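Community Help > Kitchen and Home > Countertops > Care and Cleaning

Search all topics Enter a word or phrase

3 min read

How often should I oil a new wood countertop?

Leopoldo Bañuelos
November 2023

Hello to all. We moved into an apartment with a wood countertop, and the landlord told me only "put oil sometimes." I would like to do it correctly. I bought one bottle of Canwood oil, 16 ounces, and I do not know if it is enough. The counter has no varnish, I am sure of this, because a drop of water goes into the wood and leaves a dark spot. My questions are: how many coats for the first time, how long to wait between them, and is it safe to put bread directly on it after? Near the sink the wood already feels rough. Thank you in advance for your patience with my English.

Gorus

Just oil it when it looks dry. One bottle is plenty.

Villaseñor

I have had the same kind of counter for 3 years, so I can tell you how I do it. My English is also a second language, so please ask if something is not clear.

First, wash the counter with a little dish soap and let it dry overnight. For the rough part near the sink, sand lightly with fine paper, always in the direction of the grain. Wipe away all the dust with a cloth. 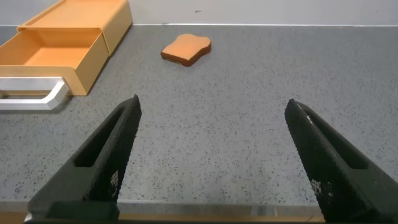

Then put on a thin coat with an old cotton T-shirt. Thin is important. If you pour too much, it stays sticky and you will be angry for a week. Wait half an hour, wipe off what the wood did not drink, and leave it until the next day. I did 2 coats, and near the sink 3.

For the bread, read the label. It must say that the oil is safe for food, and it should give a curing time. Mine is a different brand and it says 28 days, but before that I already used the counter with a cutting board - no problem.

One more thing, lay the used cloths flat outside to dry before you throw them away. Some oils can heat up by themselves in a closed trash bag.

Flevitz

I agree with Villaseñor, but I would test the oil first in a corner behind the toaster. On my counter the color became much darker than I expected, and my wife still mentions it.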